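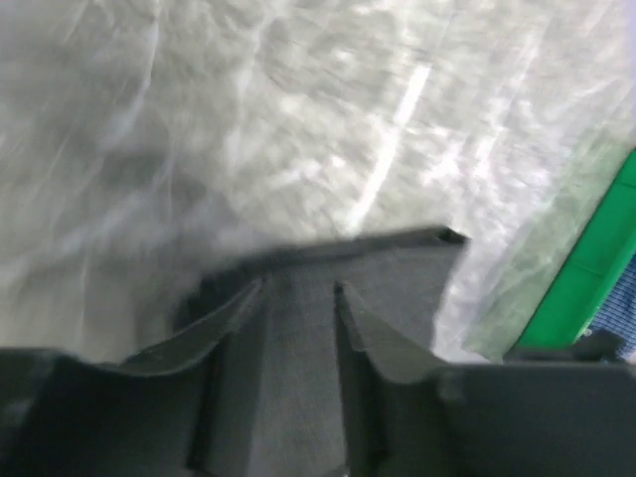

Guoqing Gu wrote:

I have been through the chorus coding sheet for the Bostoden clips and I don't think the shot counts can be used as they stand. The sheet treats a lyric video and a performance video as the same sort of object. A lyric video has no cuts in the usual sense, so average shot length comes out absurdly high and drags the whole late period with it. Anyone reading the chart would conclude that pop video slowed down. I would drop the lyric videos altogether. Also, who decided that a whip pan counts as a cut? I can't find it in the coding notes.
Guoqing

Guoqing, thanks for reading the sheet closely. Replies in order, then a proposal.

1. Lyric videos. Agreed that they distort the average, but I would sooner flag them than drop them. The full set is 1385 clips. Of these, 549 were issued with a lyric video first and a performance video later, and for several artists the lyric version is the one that aired in the Plernton countdown programme. If we remove them we are describing what the labels wanted remembered, and the paper is supposed to be about what viewers were shown. My preference is a separate column (L, P, or M for mixed) and two charts instead of one. Hsiu-ying has already split the column for the first five years.

2. Whip pans. The rule is in the older coding notes, section 4, and was lost when the notes were moved. It says a whip pan counts as a cut if the blur lasts long enough that the location before and after cannot be matched by eye. It was written for the Selvanayagam videos, where nearly every transition into the chorus is a blurred pan with a join hidden in it. I coded those at half speed. At normal speed two coders will not agree, and I doubt one coder would agree with herself a month later.

3. Choreography clips. You didn't raise this, but it's the larger problem. From the middle of the period a fair share of singles have a third version, the fixed-camera dance practice, which is one shot from start to finish. Fans treat it as canonical. "Tritus" is the obvious case: the official video is cut to the beat throughout, the practice version has no cuts at all, and the gesture everyone copied is only visible complete in the practice version. In the official video the hands are out of shot at the moment the gesture finishes. Any account of why that chorus spread has to use the uncut clip, and our sheet has no row for it.

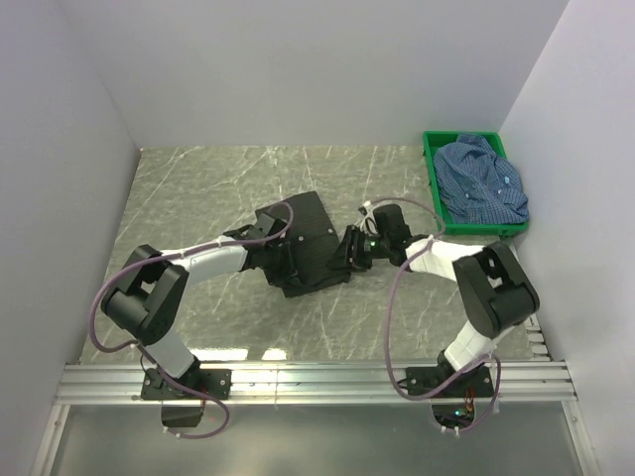

So the sheet needs a version field above the clip level: one song, several clips, each with its own type, release order and shot count. The averages can then be computed by type, and the argument about slowing down goes away or is confirmed on decent grounds.

4. Reliability. Chaminda and I double-coded a sample of 200 clips in July. We disagreed on 35. Most of the disagreements were split screens (is a change in one panel a cut?) and strobe sequences where black frames alternate with the performer. For split screens I suggest we count a cut only when the panel layout changes. For strobes, count the sequence as one shot if the camera position is constant. Neither rule is elegant, but both can be applied without discussion, and the discussion is what has been eating the hours.

5. Aspect ratio. Several of the early clips were cropped for re-upload and have lost the caption with the director's credit. Please don't fill the director field from fan wikis. Leave it blank and put the source in the comments column if you have one. Buppha has a box of broadcast tapes that may cover some of the gaps, though the labels on them are in two different hands and don't always match the contents.

Proposal: I restructure the sheet with the version field, restore section 4 to the notes, and re-run the averages by type. Guoqing, could you check the L/P/M column against the countdown listings once Hsiu-ying has finished? Objections to the list please, not to me directly, so that they end up in the archive.

Shanthi Patwary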